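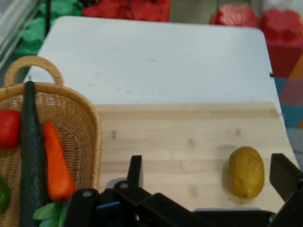
Sindent Tote Carrier, 200-series
For grocery warehouses, dark stores and back rooms that were never meant to be either

The Sindent 200 is a stacking tote for picked grocery orders. It holds a family's weekly shop, or one customer's idea of "just a few bits," and it nests when empty so your receiving bay can go back to being a receiving bay.

We designed it after a long October at the Zikholm depot, where orders were leaving in whatever was nearest the door. Bananas traveled under cat litter. A birthday cake arrived in Plarketley as more of a dip.

What you get

Ventilated side walls for produce, solid base for everything that leaks. Fold-down handles that stay down when you fold them, a feature we would love to call standard. Two label windows, one on the long side and one on the short side, so the driver can read the order number whichever way the tote went onto the van. It will go on the other way.

The lid is sold separately. We know. It is sold separately because half our customers run open totes on chilled racking and got tired of storing 3,000 lids they never asked for.

Dividers

Each tote takes up to 2 dividers, which slide into molded slots and lift out for washing. Use them to keep glass away from tins, or bread away from everything. Dividers fit all 200-series totes but not the older 100-series, whatever the listing on the resale site says.

Cleaning

Hose, tray wash or a cloth and some resolve. Remove paper labels before washing — they come off in one piece if you do it first and in several hundred if you do it after.

Works with

Geagea roll cages, standard dollies and most gravity-fed pick lanes. If your lanes are older than your longest-serving picker, ask for a sample before ordering.

Ordering

Sold by the pallet. Orders over 2,000 totes ship direct from the factory and take longer, so please don't place one the week before Thanksgiving. Colors are green, gray and a blue that photographs badly. Custom printing is available on the long sides only.

For samples, trade pricing or a frank talk about your back room, contact Noemi Alcantara on the sales desk. She will ask for your aisle widths, so measure them first.

Prices last updated 12 May 2024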